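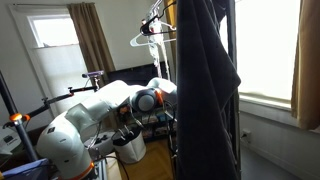
How a Robot Arm Learns a Job

Robots and Machines, Part 3

A robot arm does not know how to do anything when it comes out of its crate. It has motors, a computer and a set of joints, and it will stay still until it gets instructions. A person can write those instructions as computer code. A person can also show the arm what to do. Engineers call this second way "learning from demonstration."

The parts of an arm

A robot arm is a chain. The stiff pieces are called links and the places where they bend or turn are called joints. Your own arm works the same way. Your upper arm is a link, your elbow is a joint, and your forearm is the next link.

Inside each powered joint is a motor. Next to the motor is a sensor called an encoder, which measures the angle of the joint. At the end of the chain is the tool. If the tool is made for holding things, it is called a gripper, and the parts that squeeze are called fingers.

The Vulby arm used in the Clirkiseck lessons can report all of its joint angles many times each second. One set of angles, taken at one moment, is called a pose.

Showing by hand

In the first method, the person takes hold of the arm and moves it. The motors are set to a special mode in which they hold up the weight of the arm but do not fight the person pushing it. The arm feels light. You can bend it with one hand, and when you let go it stays where you left it.

Suppose the job is to drop a sock into a bin. The teacher moves the arm to the sock, closes the gripper, lifts, swings the arm over the bin, and opens the gripper. The computer records the poses during the whole movement. When the teacher presses "play," the arm can go through the same poses again by itself.

Engineers call this kinesthetic teaching. "Kinesthetic" means having to do with the feeling of movement.

Showing by remote control

In the second method, the person does not touch the arm. This is called teleoperation. "Tele" is from a Greek word meaning "far," although the person may be standing only a few steps away.

There are several kinds of controller:

A joystick or game controller. Each stick or button moves the arm in a certain direction.

A hand-held tracker. The computer follows the position of the tracker, and the gripper moves the way the hand moves.

A leader arm. This is a second arm, often smaller. The person moves the leader and the real arm, called the follower, copies it.

Remote control takes practice. A new operator using the Nishimura leader arm may need 19 tries before picking up a sock without dropping it. Remote control also keeps the person's hands out of the way of the cameras, so the pictures that are saved show only the robot and the objects.

Why one showing is not enough

A recording of one movement works only if everything stays in the same place. Move the sock a hand's width to the left, and the gripper will close on air.

To handle changes, the robot needs many demonstrations. In each one, the sock starts in a different spot, or the bin is moved, or the sock is folded another way. Cameras record what the task looks like while the encoders record what the arm does. The computer then looks for patterns that connect the two: when the sock appears here, the arm goes there.

The set of recordings used in the Minex project holds 463 demonstrations of one task. Of these, 9 were left out of the training because the camera had been bumped and was pointing the wrong way.

Testing

After training, the arm is tested with no one guiding it. The sock is put in places that were never used in the demonstrations. The engineers write down each success and each failure. If the arm fails often in one corner of the work area, they record more demonstrations there and train again.

Safety rules

Stand outside the reach of the arm when it is moving by itself.

Keep long hair and loose sleeves away from the joints.

Know where the stop button is before the power goes on.

Only an adult who has been trained may switch the arm between modes.

Try it without a robot

You need a partner, a blindfold, a sock and a bin. The partner with the blindfold is the robot. First, guide the robot's arm by the wrist to pick up the sock and drop it in the bin. Next, let go and use only spoken commands, such as "left," "down" and "close." Write down how long each way takes. Then move the bin and ask the robot to repeat the first movement from memory.

Words to know

Encoder: a sensor that measures the angle of a joint.

Follower: the arm that copies another arm.

Pose: all the joint angles of an arm at one moment.

Teleoperation: controlling a machine without touching it.

Next: Part 4, How a Gripper Holds an Egg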